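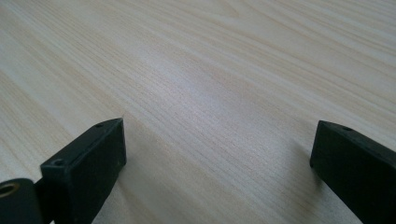
# 로봇에게 일을 가르칠 때 지키는 규칙

로봇은 빨래를 개거나 물건을 옮기는 법을 처음부터 알지 못합니다. 사람이 먼저 해 보이고, 로봇은 그 움직임의 기록을 보고 배웁니다. 이때 쓰는 도구가 손으로 잡는 집게입니다. 집게에는 마주 보는 손가락이 두 개 있고, 사람이 손잡이를 쥐고 움직입니다.

미스비(Misby) 배움터에서는 이 일을 할 때 정해진 규칙을 따릅니다. 규칙 책의 이름은 '테르닉스(Ternix) 901'입니다. 어른용 책은 꽤 두껍습니다. 이 글에는 어린이가 알아 두면 좋은 것만 옮겼습니다.

## 시작하기 전에

- 책상 위에서 이번 일에 쓰지 않는 물건을 치웁니다. 연필이나 컵이 남아 있으면 로봇이 그것도 일의 일부로 배울 수 있습니다.
- 집게를 5번 천천히 벌렸다 오므립니다. 걸리는 느낌이 나면 쓰지 않고 어른에게 말합니다.
- 나사가 풀린 곳이 있는지 봅니다. 나사는 어른이 조입니다.
- 긴 머리는 묶고, 늘어진 끈은 옷 안에 넣습니다.

## 집게를 움직일 때

집게는 천천히 움직입니다. 너무 빨리 움직이면 기록이 흐려져서 로봇이 배우기 어렵습니다. 두 집게를 함께 쓸 때는 서로 부딪치지 않게 사이를 띄웁니다. 집게 끝으로 책상을 긁거나 두드리지 않습니다.

다른 사람의 얼굴 쪽으로 집게를 내밀면 안 됩니다. 장난으로 친구의 옷이나 손을 집는 것도 안 됩니다.
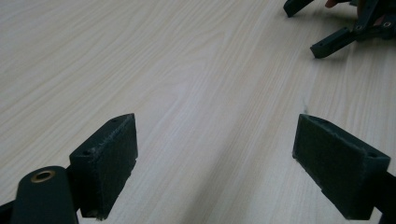

집게 사이에 손을 넣어도 되나요?

집게를 쓰는 동안에는 넣지 않습니다. 물건이 끼었을 때는 먼저 "멈춤"이라고 말하고, 집게를 책상에 내려놓은 다음 어른과 함께 뺍니다. 힘이 약한 집게라도 손가락 살이 끼이면 아픕니다.

## 천을 다룰 때

천은 딱딱한 상자보다 어렵습니다. 집을 때마다 모양이 달라지기 때문입니다. 그래서 키뉴아(Kinyua) 작업실 사람들은 천을 다루는 순서를 따로 정해 두었습니다.

1. 천을 책상 위에 놓고, 집을 곳을 눈으로 먼저 찾습니다.
2. 천의 가장자리를 집습니다. 단추나 지퍼는 집지 않습니다.
3. 들어 올린 채로 세게 당기지 않습니다.
4. 떨어뜨렸으면 숨기지 말고 기록장에 '떨어뜨림'이라고 적습니다. 실수한 기록도 따로 모아 둡니다.

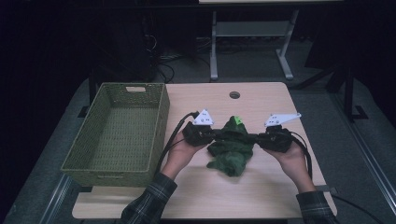
## 전선과 바닥

전선은 밟거나 잡아당기지 않습니다. 걸어 다니는 길에 전선이 있으면 옆으로 옮겨 달라고 어른에게 부탁합니다. 전선을 꽂고 빼는 일은 어른이 합니다.

## 쉬는 시간

어린이는 10분 동안 집게를 썼으면 5분을 쉽니다. 손목이 아프면 시간이 남았어도 그만둡니다.

## 기록할 때의 약속

일하는 모습을 카메라로 남길 때는 그 방에 있는 사람 모두에게 먼저 물어봅니다. 싫다고 하는 사람이 있으면 찍지 않습니다. 이름표, 집 주소가 적힌 종이, 가족사진은 카메라에 보이지 않는 곳에 둡니다.

## 낱말 풀이

**집게 손가락**: 물건을 양쪽에서 잡는 부분. 사람의 손가락처럼 마디가 많지 않아도 이렇게 부릅니다.

**기록장**: 언제, 무엇을, 몇 번 했는지 적는 공책. 미스비에서는 '우카란스(Wukarance)'라는 초록색 공책을 씁니다.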